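How to Freshen Up a Slotted Plastic Basket

I have a soft spot for these round plastic baskets, the kind with slots all around the sides, and I have kept one in nearly every room of every place I've lived. They hold clothespins, mail, dog toys, whatever you like! The trouble is that all those pretty little openings collect dust, and after a summer of open windows (July is the worst month in our house) even a nice cream one starts to look tired.

Start by emptying it all the way, and do check the bottom, where the small flat things like to hide. I find it easiest to carry the basket out to the middle of the floor, where there's space to turn it and look at it from every side.
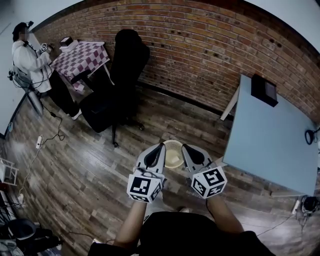
A round cream basket with slotted sides, with one small item still at the bottom.

Next, fill the sink with warm water and a squirt of dish soap, and let the basket soak for 20 minutes while you go have your coffee. An old toothbrush is just right for the slots. Work from the inside out, then flip it and go around again, taking your time near the rim.

Rinse it well, shake it over the sink, and stand it upside down on a towel overnight. I know it's tempting to fill it right back up, but paper labels and damp plastic do not get along, and I have lost 2 good seed packets that way.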